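Do Hand-Held Grippers Really Save Time? A Second Look at Our Furniture-Moving Data
Final project report, Robot Learning Lab course
Maite Prieto, Severino Alcaraz, Seon-mi Nam
Supervisor: Nuria Lemma
20 May 2024

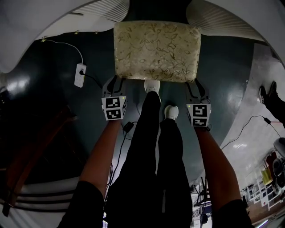
Figure 1. Reaching for the ottoman with the two hand-held grippers, seen from the head camera.

1. What we set out to check

The Fitlow project at Gidis collects demonstrations with a pair of hand-held grippers. A person carries one in each hand and does the task, and the recorded motion is later used to train a two-armed robot. The case for this over remote control is that it is faster and that the motions look more natural. We were told both things in the first week and found very little in the lab's own notes to back up either one.

Our question was narrow. If a policy is trained on hand-held demonstrations of one furniture task, does it do better than a policy trained on the same number of remote-control demonstrations? We picked pushing and turning an ottoman because it needs both arms and because a failed attempt does not break anything.

2. Method

We recorded 50 demonstrations with the hand-held grippers and 50 with the remote-control setup. Each gripper carries a white cube with square black-and-white markers, and its position is worked out from the markers seen by the camera. The task was to bring both grippers to the sides of the ottoman, close in on it, and turn it a quarter turn.

Maite and Severino did all of the hand-held recordings. Seon-mi did most of the remote-control ones, with Gonzalo Villanueva filling in when she had exams. We come back to this in section 4, and it is a bigger problem than we thought when we planned the work in October.

Both policies used the same network and the same training settings, taken from the Usora code base without changes. We tested each one on the robot for 70 trials. A trial counted as a success if the ottoman ended up turned and neither arm had lost contact during the turn. Two of us scored every trial from video. Where we disagreed we called it a failure.

3. Results

The hand-held policy did better. It finished the turn more often, and its approach was smoother to look at, with fewer stops just before contact. If we ended the report here it would support what we were told in the first week.

The gap got much smaller when we looked at where the failures happened. Most of the remote-control failures came from one starting position, with the ottoman close to the wall. That position was rare in the remote-control set, for the simple reason that the robot arms were awkward to place there. The people holding the grippers just stepped around it. When we left those trials out, the two policies were close enough that we would not bet on either.

Recording was quicker by hand, which we do not dispute. But the time saved in recording was partly spent on cleanup. Markers turned away from the camera during the turn, and the tracked position would jump. We threw out and re-recorded 4 hand-held demonstrations for this and repaired others by smoothing. Smoothing is a judgment call, and we made it after seeing the raw tracks. The lab's usual time figures leave this step out. We think they should include it.

4. Why we don't trust our own result very much

The people were not the same across the two sets. Maite and Severino had practiced with the grippers for weeks, and Gonzalo had used the remote-control setup twice. Some of what we measured may be practice.

The floor is shiny and throws back a lot of light. Shadows and reflections moved when the person moved, and a policy can pick up on that kind of thing. We did not test with the lights changed. Nuria suggested it at the midterm review and we ran out of robot time.

There was one ottoman, with a gold leaf-patterned cover. We know nothing about how either policy would handle a plain one, or a chair.

Each policy was also trained only once. Training again with a different random seed might move the success rate by as much as the difference we found. This is the weakest part of the project and we should have planned for it.

5. What we would do next

Have the same 4 people record both kinds of demonstration, in mixed order. Fix the starting positions in advance and mark them on the floor. Log cleanup time from the first day. Train every policy several times before comparing anything.

The second ottoman from the Peñalver storeroom is available to whoever takes this up. Raw tracks and the smoothed versions are stored separately in the project folder, along with both sets of trial scores.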